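Atelier partagé Limura – Module « Bras de table »
Séance : caméra de poignet et préhension près d'un bord
Par Jayson Malabanan, 29 février 2020
16 partages – 2 commentaires

Prérequis : bras Clustow monté et vissé sur le plateau, étalonnage des axes terminé, carte de commande Cruzado alimentée par son bloc séparé. Les groupes qui n'ont pas validé l'étalonnage reprennent d'abord la fiche précédente.

1. Montage de la caméra

La caméra se fixe sur la bride du poignet, en amont de la pince, avec les deux vis courtes du sachet. Le support imprimé de décembre n'est plus utilisé : il fléchissait et faussait la transformation caméra-pince. Le câble suit l'avant-bras et garde une boucle libre au niveau du poignet. Vérifier sur toute la course de l'axe 5 que cette boucle ne se tend pas.

L'orientation est réglée pour que les extrémités des deux doigts restent visibles en bas d'image. On perd une partie du champ, mais on dispose d'un repère permanent : si la position apparente des doigts change pour une même ouverture, le support a bougé et l'étalonnage est à refaire.

2. Repères et hauteur d'approche

Trois repères interviennent : base, bride, caméra. La transformation bride-caméra est constante et s'enregistre une seule fois dans le fichier de configuration. La transformation base-bride est fournie par le contrôleur à chaque cycle. Ne pas corriger un décalage de prise en modifiant la seconde ; l'erreur se trouve presque toujours dans la première.

Hauteur de départ au-dessus du plateau : 460 mm. La descente se fait à vitesse réduite, pince ouverte à 62 mm. À cette ouverture, les deux doigts ne tiennent pas nécessairement du même côté du bord d'un récipient, et il faut en tenir compte avant toute fermeture.

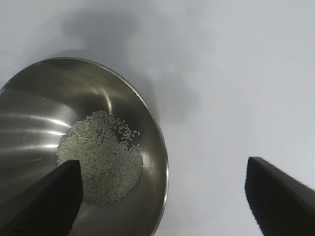 Fig. 1 – Vue de la caméra de poignet : doigt gauche au-dessus du bol, doigt droit au-dessus du plateau.

Trois points sont à relever sur la figure. Les parois en inox renvoient des bandes claires et un reflet vertical marqué ; un seuillage simple sur la luminosité risque de les confondre avec les grains. L'ombre diffuse au-delà du bord n'a pas de contour net et ne doit pas servir à la détection du récipient. Enfin, le doigt gauche masque une partie du tas – toute estimation de surface faite dans cette pose est donc une valeur par défaut.

3. Détection du bord

Le module Grerketti ajuste une ellipse sur les contours extraits. Lorsque le bol sort du champ, l'ajustement ne dispose que d'un arc et devient instable. Procédure retenue :
– acquérir une première image à la hauteur de départ ;
– conserver le centre et le grand axe obtenus ;
– limiter ensuite la recherche à une bande étroite le long du bord prédit.

Le résidu d'ajustement est écrit dans le journal. S'il augmente entre deux images successives, arrêter la descente et remonter.

4. Travail demandé

a) Relever la transformation bride-caméra et la reporter dans le compte rendu, unités comprises.
b) Comparer deux expositions sur le même récipient et commenter l'effet des reflets sur les contours.
c) Écrire le test qui interdit la fermeture de la pince quand le bord passe entre les doigts sans que la prise du bord soit demandée.

Pour la question c, la position du bord s'exprime dans le repère de la pince. Une solution en pixels ne sera pas acceptée.

L'arrêt d'urgence reste à portée de main pendant les essais. Couper la puissance avant toute intervention sur la bride.

Ce site utilise des cookies pour mesurer son audience. Accepter – Refuser – Paramétrer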